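Progress report, Strachan books 2 and 3
2018-04-24

Quick one this time, am between drafts and wanted to get this to you before the next payment is looked at.

Where things stand. Book 2 of the series (working title still The Pasmont Toll) has a full draft. 114 pages of it are revised and I'd call them finished. The rest is readable, in order, and has an ending, which is more than I could say in February. Book 3 is an outline and two loose chapters.

What got done since the last report:

Full draft of book 2, start to finish.
First revision pass up to the end of the ferry section.
Map of Pasmont redrawn so the river runs the same direction in both books. It didn't before. A reader caught it.
Glossary cut down hard. Went from a monster to 2 pages.
188 pages of old notes sorted, most thrown out.

The main change from the plan you approved. The Kendano brothers were going to be the villains all the way through. They aren't now. The older one switches sides at the midpoint, when he learns what the toll witches have been doing with the drowned, and the younger one doesn't forgive him for it. I tried it the other way for weeks and the middle just sat there. With the split there's a reason for the second siege, and the banshee subplot finally connects to something. I know the outline you funded says otherwise. Revised outline is attached to the email, changes marked in the margin.

Also cut: the werewolf tax collector. I liked him. He was funny for one chapter and then in the way for six. He may turn up in book 3, or in a short piece for the newsletter.

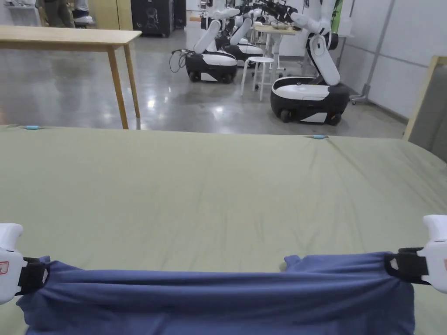
The curse. This was the weak spot in your reader's notes and it was a fair hit. In the old version the heroine breaks it by being brave, basically, and any brave person could have done it a hundred years ago. Now it costs her the name she was born with, and nobody who knew her under it remembers her, her aunt included. Sets up book 3 properly and makes the last chapter a lot sadder than the rest of the series. Jokes are still there up to the bridge scene. After that I mostly let them drop.

Tone in general — still a comedy, still the same town, still the talking lamp. The lamp has fewer lines. Two of the test readers wanted more lamp, the rest wanted less, I went with less.

Behind schedule on:

The second half revision. Supposed to be done by now. Lost most of a month to the brothers problem above. The siege chapters need the most work, they were written for the old plot and people keep showing up on the wrong side of the wall.

Cover copy. Have three versions, all of them give away the switch. Will try again once the text is settled.

Sensitivity read of the Purnomel chapters. Not started. The Purnomel are the marsh people from book 1, and they get a whole section of their own now, so I want this done right and not squeezed in at the end. Reader is lined up and waiting on pages from me.

Money. Within budget. Editing line is untouched so far because the edit hasn't happened. Spent 200 dollars on printing and mailing copies to test readers, which was in the plan under outreach. I'd like to move what's left in the travel line over to the sensitivity read, if thats allowed. The convention trip fell through and the read will take longer than I budgeted for. Please let me know either way, I won't touch it till I hear.

Test readers. Good response overall. They liked the market at low tide, the goose fight, and the scene with the aunt and the dead mayor. They got lost in the flashback to the founding of Strachan, every one of them, so it's coming out of chapter four and going in later in smaller pieces. One reader said the ghost rules changed between books. They did. Fixed in the draft — ghosts can't cross salt, full stop, no exceptions for family.

Next up, in order:

Finish revising the second half, siege first.
Send the Purnomel section out for the read.
Move the founding flashback.
Full read aloud for the dialog, start to end.
Clean copy to the editor.
Then back to book 3. The two chapters I have are both from the younger brother's side and I think one of them is acutally the opening.

Not asking for an extension yet. If the siege goes the way the ferry section went I'll make the delivery date. If it goes like the middle did I'll need to come back to you, and I'll do that early. Happy to send the 114 pages now if it helps with the review, they're clean enough. Just say which format.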